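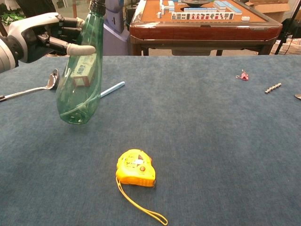

Keir thinks it's the wrist again and that I'm wasting my Saturday on the fingers. He said so twice before I had my coat off, and he wrote it on the whiteboard too, so if he's right I will never hear the end of it.

2024-06-22, bench notes, the letting-go problem

OK so, where we are. The hand picks up fine. Bottle, spoon, tape measure, it closes on all of them and lifts. What it does then is the trouble: every so often, with the thing up in the air, the fingers go slack for a moment and then grip again. With the tape measure you barely notice because it gets caught on the way down. With the green bottle you notice! It slides, the tilt gets worse, and if the pointing finger isn't lying across the front there's nothing to stop it.

Thursday's run was the bad one. Jolán was reaching in to move the spoon when the hand opened, and the bottle came down next to her fingers. No harm done, she laughed, I didn't. From now on nobody reaches over the felt with the arm powered, and I mean me as well. The stop button goes on the near side of the bench where you can hit it without leaning across. (It was behind the monitor. I know. I put it there.)

What I did today:

Ran 8 lifts with the bottle upright. Nothing. Held every time, not so much as a twitch.

Ran 8 more with the wrist rolled over so the bottle hangs at a slant. It let go on 2 of them, both while the forearm was still turning. So Keir gets a point there, I suppose, but hold on.

Locked the wrist at the same slant and moved only the shoulder. It let go once, pretty late in the lift. If it were just the wrist cable getting pinched as it turns, that one shouldn't have happened. Unless the cable was already sitting pinched when I locked it, which Teodoro pointed out over lunch and which I had not thought of at all. Thanks, Teodoro.

Then I looked at the log properly, which I should have done first thing. The grip command never changes. The controller is asking for the same squeeze the whole way through, and the drop shows up in the motor current for all the fingers together. All of them at once – that really doesn't look like a finger fault to me anymore. It smells like the supply sagging or a bad contact upstream, and the Prandari board has that little push-in connector I've been grumbling about since May. I wiggled it with the hand closed on nothing and got the same dip on the first try. Wiggled it again, no dip. Again, dip. Wonderful.

The annoying part is that there should have been a fault message. The board is supposed to complain when the voltage goes low and it just doesn't, or it does and our side throws it away. Marion wrote that part of the code, and she says there's a filter that ignores anything shorter than a set time so we don't get false stops. Fair enough when we put it in, because the false stops were driving everyone up the wall. But a dip that's too short to report is still plenty long enough to drop a bottle.

Things to do, in no special order:

Swap the push-in connector for a screw one. There are 5 in the Mowat drawer, or there were.

Strain relief on the wrist cable whether it's guilty or not.

Marion to log the short dips even if we don't stop on them. No more quiet ones.

Repeat the slanted lifts after the swap, same speed, same bottle. Please don't switch to a different bottle halfway, I can't compare the runs.

Ask Heather if the Drunon arm has the same connector, and if so keep it off until we've looked.

Keir, I left the cable loom open on the side bench with tape flags on it, please don't tidy it up. And yes, I'll wipe the whiteboard myself on Monday if it's the connector.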